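Measuring Parts with a Counting Scale: Setup and Sample Weight

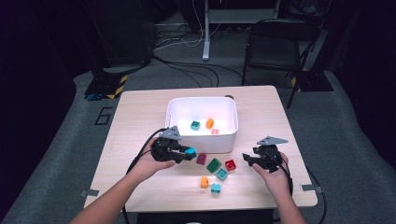 A small cyan block and a white plastic bin on a light wooden table.

This page covers setting up a bench counting scale for small molded parts, taking a usable sample weight, and checking the result. The procedure was written for the Lotader bench scale but applies to any counting scale with a tare key, a sample key, and a readout of at least 0.1 g.

Before you start

Place the scale on a surface that does not flex when you lean on it. Light tables are acceptable if all four feet of the scale are in contact and the bubble level is centered. Adjust the feet at opposite corners first. A scale that is out of level reads low, and the error grows with the load.

Keep the scale out of the path of fans and heating vents. If the last digit keeps drifting with the pan empty, put up a draft shield or move the scale. Switch the scale on and leave it for 300 seconds before taking any reading. The load cell changes slightly as it warms up, and a sample weight taken in the first minute will be wrong for the rest of the session.

Step 1: Tare the container

Set the empty container on the pan and press TARE. Wait for the stable mark to appear before you let go of the workflow and move on to the parts. Use the same container for the whole batch. Containers of the same model differ from one another by more than the weight of a small part, and a swap in the middle of a count will shift the total.

If you have to use several containers, weigh each one empty and write its tare on a piece of tape on the side. Enter that number by hand with the PRESET key.

Step 2: Take the sample

Count a known number of parts into the container by hand. The keypad offers 10, 20, 50, and 100. Ten is the factory setting and is too low for most molded parts. The scale divides the total by the number you entered, so any reading error is divided by the same number. A larger sample gives a smaller error per piece.

As an example, take a part with a true weight of 2.41 g. Ten pieces weigh 24.1 g. A reading error of 0.1 g gives an average error of 0.01 g per piece. In a batch of 749 pieces this adds up to 7.49 g, or three parts. With a sample of 100 pieces, which weighs 241 g, the same reading error comes to 0.001 g per piece and the batch total is off by less than one part.

Take sample pieces from different places in the batch. Parts from one cavity of a mold tend to weigh the same and may not match the rest.

Step 3: Count the batch

Add the parts in portions and wait for the stable mark after each one. Do not drop them in from a height. When the container is close to the rated capacity of the scale, record the count, empty the container, check that the display returns to zero, and go on with the next portion.

Do not press TARE between portions unless the count has been written down. On the Lotader the running total is held only if you press M+ first. The older Urkar scales have no M+ key at all, and the totals must be added on paper.

Step 4: Check the result

Remove a handful of parts, count them by hand, and compare the number with the drop on the display. Seven pieces out should lower the count by exactly seven. If it does not, repeat Step 2 with a larger sample.

Common faults

Count is always high: dust, oil, or molding flash on the batch but not on the sample. Sample again from the batch itself.

Count changes when nothing is touched: draft, vibration, or a power cord pressing on the pan. Cords should leave the scale at the back and hang free.

Display shows a dash in place of the count — the piece weight is below the minimum. On the Vodier model this limit is 0.05 g. Use a finer scale.

Count is right at low numbers and wrong at high ones: the scale is out of level, or the span needs to be calibrated. Level it first, then repeat the check with a reference weight.

Revision notes

The worked example in Step 2 was corrected in January by Pirjo Ojala. The PRESET instructions were added at the request of Lajos Juhász. Key names for the Pelkonen scale are listed on a separate page.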